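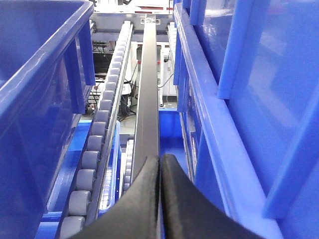 4.3 Setting up a nomination round

A nomination round in Stellatix holds the categories, forms, and deadlines for one set of business awards. Each member business can be entered in one category per round, and the category is set by the main activity at the nominated address. A site with a roller conveyor of the kind shown, gray rollers in a silver metal side frame, is entered under Warehousing and Distribution, even when the same company runs a retail counter at another address. Sites with no main activity on record are placed under General until an administrator changes them.

Before you start, confirm that the member list has been imported (section 3.2) and that your account has the Awards Administrator role.

1. Open Programs > Awards and select New Round.

2. Enter a round name of no more than 55 characters. The name appears on the public form and on all printed certificates.

3. Under Eligibility, select the membership levels that can be nominated. Businesses with lapsed dues are excluded by default.

4. Set the opening and closing times. Both use the time zone of the chamber office.

5. Under Categories, select Add for each category. Enter the maximum number of employees if the category is limited by size. Leave the field blank for no limit.

6. Select Save as Draft.

Note: A draft round can't be seen by members. To check the form, select Preview. Preview entries are deleted when you close the window.

Caution: Changing the employee limit after a round has opened removes any nominee above the new limit. Removed nominees are not notified and must be entered again by hand.

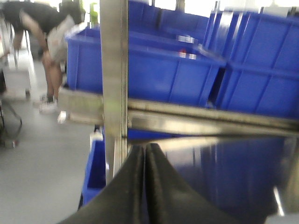 7. Under Nomination Form, select the questions to be answered. The long answer field accepts up to 1,000 characters, including spaces.

8. Under Notices, set the reminder. The default is 48 hours before closing.

9. Select Open Round. The status changes from Draft to Scheduled, or to Open if the opening time has passed.

Duplicate nominations

Two nominations for the same business are merged if the member number and category match. If only the business name matches, both are held in the Review queue. In the sample data, Esposito is listed at two addresses in Stinthorpe and shows how a held pair is displayed.

To release a held nomination, open it and select Keep Separate or Merge. Merge can't be undone.

Note: Rounds copied from Nirer keep their old category codes. If message 264 appears when you open a copied round, return to step 5 and assign a current category to each code marked in red.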